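Keep the Bag

Every shirt I buy comes in a bag, and every time somebody in the house rips it open like it's a packet of chips. Then the bag goes in the trash and the shirt goes on a chair. I'd like to argue for the bag.

Not for making more of them. Korkent could sell me a shirt with nothing on it and I'd be happy. But if the plastic is already in my house, already paid for, why is it worth less than the box I bought at Trundberg to do the exact same job? 12 dollars, that box. It has a lid that doesnt fit.

The common advice is fold everything upright in a drawer so you can see it. Fine for T-shirts. Dress shirts hate it. Collars get crushed, the one you want is under the one that slid over. A flat folded shirt in clear plastic stays folded, you see the color, you see the collar, done. Moved apartments 2 times like that and ironed nothing.

Yes, it's fussy. Yes, you have to flatten the bag first and get the air out, and yes the big ones never want to open at the corner. I still say it beats a garment bag from Sanwood that takes up half the closet and hides what's in it.
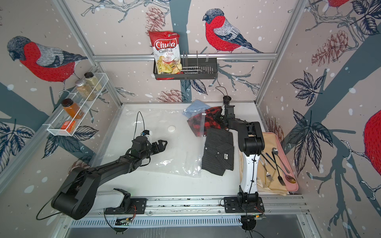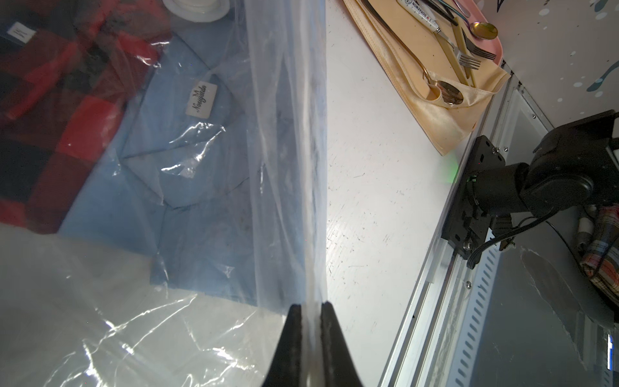
People who hate plastic tell me to use cloth bags, and I tried, I bought the Kelemen ones in May. Nice bags. Couldn't tell what was in any of them, so I opened all of them every morning, so everything got unfolded. With a clear bag, a light blue shirt and a red and black check one are never going to be mistaken for each other, wrinkled plastic and glare and all. That's the whole case really. You look, you grab, you leave the house.

My other complaint is size. Small bags are useless, too tight, the sleeves bunch up. Get the large ones out of the recycling before someone stuffs peels in them. And don't save 100 of them, I know a closet that went that way, it was mine. Keep as many as you have shirts you care abuot. The rest can go.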